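I've been helping at our citizenship study group since February, and the Pronuvberg workbook is easily the best thing we've bought. It covers the naturalisation interview, the forms and the civics questions in 36 short lessons, all in plain words. My learners love it!

Gizella Bozsik used to photocopy old handouts for everyone, and half of them were out of date. With this one the chapter on gathering papers alone is worth the money — it tells you which letters to keep, how to list your old addresses, and what to do if your name is spelt two ways.
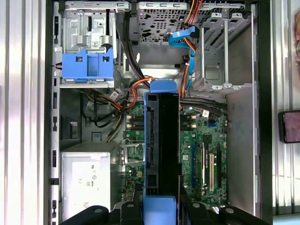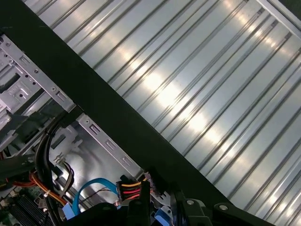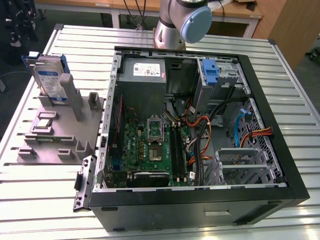 The audio is the other big plus. There are 32 practice interviews, read slowly and then again at normal speed, and the voices sound like people you might really meet across a desk (one of them mumbles, which my lot found very useful). Serena Ferri plays them in her car.

A few grumbles. The print in the glossary is tiny, the index skips "oath" altogether, and lesson 3 should come after the one on travel dates. I'd also have liked more on fee waivers. Still, I've ordered a second set for the evening class, and the spiral binding is holding up well.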